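Short Fiction | Workshop Stories

The left unit had drifted again. Pirmin Lehner wrote the figure in the Mirkon log, closed the jaw on the gauge block and read it a second time. Same result.

Fairclough rang from Ornberg at noon.

"What's it doing?"

"Closing short. The right one is fine."

"Cycles?"

"405 since the last service. You said it would hold for 1,000."

"I said it might." A pause – paper being moved. "Take the jaw off. Clean the slide, no oil. Refit, zero it, then pull cloth with both. Cotton, something with a bit of give. Ten pulls."

Lehner took the jaw off. There was lint packed behind the slide, grey and hard as felt. He picked it out with a pin, wiped the channel, refitted the screws and set the zero with the jaw fully shut.

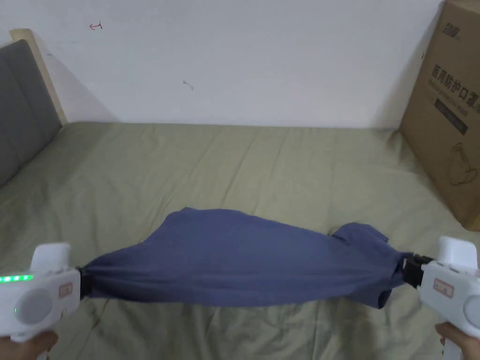

On the tenth pull he held on longer than the procedure asked. Then he let go, wrote "lint, left slide" and rang Ornberg back.

"It holds," he said.

"Good. Now do the right one."

"There's nothing wrong with the right one."

"There's lint in it," Fairclough said.

Lehner went to find the pin.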